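Club robotique Olero - fiche 4 : prise du sac à fermeture
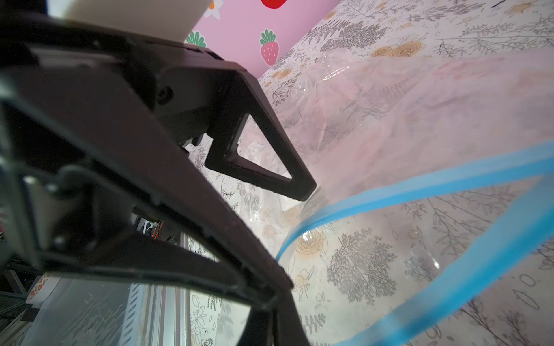

Quelle vitesse pour les premiers essais ?
Deux pour cent, pas plus, tant que Sohail Qureshi n'a pas validé le réglage.

1. Poser le sac à plat, zip bleu vers le bras.
2. Charger le programme 226. Vérifier le zéro.
3. Descendre doucement, pince ouverte. Fermer près de l'ouverture - force à 50 maxi.
4. Noter l'essai dans le cahier Treken, même raté.

Attention : mains hors de la zone dès que le bras est alimenté. Arrêt d'urgence a portée, toujours.

Note : si le plastique glisse, rouvrir et recomencer au point 3.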